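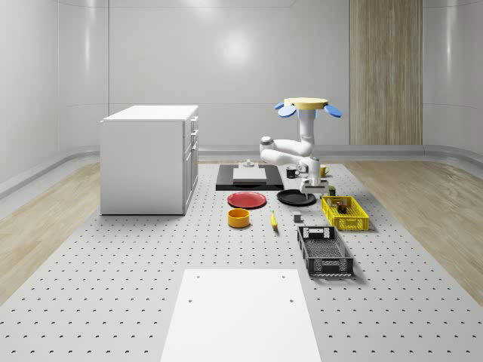

Notebook: Mixing and Mastering

Last updated: 2026-08-13

Back on the Tovach tape, and the second verse of track 6 is still driving me up the wall. The vocal sits great on the big speakers and then you play it on a phone and the whole thing sinks under the 808. I tried the usual trick first, a little dip in the beat whenever he's rapping, and it got me halfway. Any more than that and the hi-hats start pumping like an old French house record (fun, wrong tape).

What worked better was going back to the ad-libs. We had them all panned hard left and right and way too loud, so every "yeah" was stepping on the end of a line. Pulled them down, cut everything above the sparkle, and shoved them into the Potavance plate with the decay short. Suddenly the lead is right there! Didn't touch the lead at all. Bounced that as mix F, please use F and ignore E, E has the hook muted in the last chorus and I have no idea how long it's been that way.

The 808 itself has a click on the front that I like and a tail that I don't. Shortened the tail by 30 milliseconds on the pickup notes only. Left the long ones alone, they're the reason the hook feels so heavy.

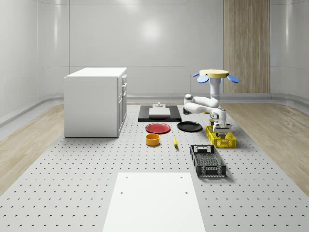 The folks at Hsu wrote back that they like F a lot but they want the skit before track 6 gone, it kills the momentum and people will skip it anyway. I'm torn. The skit is the Malville voicemail, and half the callbacks later on the tape make no sense without it. I said I'd do a short version, just the beep and the last sentence, running straight into the first kick. Cut it three ways, and the tightest one is best by a mile. Sending that and hoping!

Also a money thing, so I don't forget. The sample on the outro still isn't cleared. They're asking 1,495 up front for a loop that plays for four bars, and we're only pressing 1,000 copies. I'd sooner replay it. I had a go on the Rhodes patch and the chords are easy enough, the feel isn't (whoever played it was dragging behind the drums in a really lovely way and I keep landing on the beat like a metronome). Quantize is off, tempo map is off, will try again with the click muted in my headphones. Even a replay needs the songwriting side signed off, so that email still has to go out either way.

Left to do on 6: clean version, check the breaths in the bridge, print the instrumental, rename the ad-lib tracks so they aren't all called Audio 1.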